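3. Table Surfaces and Reading Comfort in the Branch Libraries

The second part of the study looked at the color of the table a person reads on. White tabletops are now common in public reading rooms, while older rooms tend to keep their brown ones.

Figure 1. White tabletop surface.
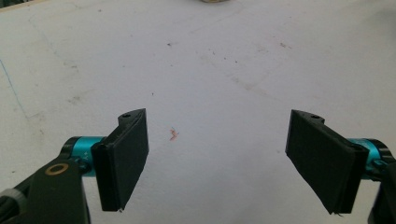 3.1 Setting

The work was done in two branch libraries, Girkham and Hulten. Both have a main reading room on the ground floor with windows along one long wall. Girkham replaced its brown tables with white ones when the building was repainted. Hulten still has brown tables throughout, apart from a short row of white ones near the periodicals, and that row was left out of the comparison.

The rooms differ in ways we could not control. Girkham's windows face south and have thin blinds that readers may raise or lower as they like. Hulten's face east, with no blinds, and a line of street trees takes much of the direct sun in summer. The ceiling lights in both rooms are long tubes behind frosted covers and are left on during all open hours. Fieldwork began in January, when the low sun reaches well into the Girkham room in the early afternoon.

3.2 Readers and questionnaire

A one-page questionnaire was handed to adults as they left the reading room. We received 445 usable forms. Another 66 were returned but left out, either because the reader had been sitting in an armchair or because the page on tables was blank. Readers were not paid. They were told that the survey concerned the furniture and lighting of the room, and no one was told which branch had which surface.

The form asked how long the person had stayed, what they had been reading or writing on, and where in the room they had sat. It then asked them to rate the table for glare, for ease of finding loose items on it, for how clean it seemed, and for how pleasant it was to work at. Each rating used a 5-point scale, with the highest score always the more favorable one. A blank space at the bottom invited other comments, and more readers used it than we had expected.

The wording of the glare item was taken from an earlier office survey by Cortés, with the word "desk" changed to "table." Leopoldo Palacios translated the form into Spanish, and Maricruz Quezada translated it back to check that the meaning had held. One item changed as a result. The first Spanish version of "pleasant to work at" read more like "attractive to look at," and it was rewritten before any forms were handed out.

3.3 Results for glare

Readers at white tables near the windows gave lower glare scores than readers anywhere else in the study. Away from the windows, the difference between white and brown tables was small, and it disappeared among readers who had stayed less than an hour. People reading from laptops and phones complained less than people reading from paper. Several readers of glossy magazines wrote that the page itself was the main problem and that the table made little difference to them.

Blinds mattered a good deal. At Girkham, readers who said the blinds beside them were down gave white tables nearly the same glare scores that Hulten readers gave brown ones. Many people who were bothered by glare had left the blinds up, however. Their comments suggest why. Some did not want to darken the room for a neighbor, and others were unsure whether the cords were meant for the public.

3.4 Results for ease of use and cleanliness

White tables scored higher on finding loose items. Pencils, glasses cases and library cards were all mentioned in the comments. One reader wrote that she had stopped leaving her black hair clips behind. The exception was loose paper, which a few people said was easy to overlook on white.

Cleanliness scores were less clear. White tables were rated both very clean and very dirty more often than brown ones, with fewer ratings in the middle. We take this to mean that marks are easier to notice on white, so the rating depends on when the table was last wiped. Both branches wipe their tables before opening — Girkham does so again in the late afternoon — and we did not record the time of wiping against each form. A later study should do so.

3.5 Comparison with earlier work

Our glare results agree in part with those of Cortés, who found that light desks were disliked close to windows. That survey covered people who used the same desk every day and could not easily move. Library readers can choose another seat, and those who dislike glare may already have moved before they reached our form. For this reason our scores probably understate the problem at the window tables.

The Plutby reading room study, carried out by the same survey team with a shorter form, found no effect of surface color at all. The room at Plutby has only high windows, and no table there gets direct sun during open hours. We see no conflict between that result and ours. Taken with the scores from the inner tables at Girkham, it points to daylight as the deciding factor, and the seating plans discussed in Section 4 are based on that reading.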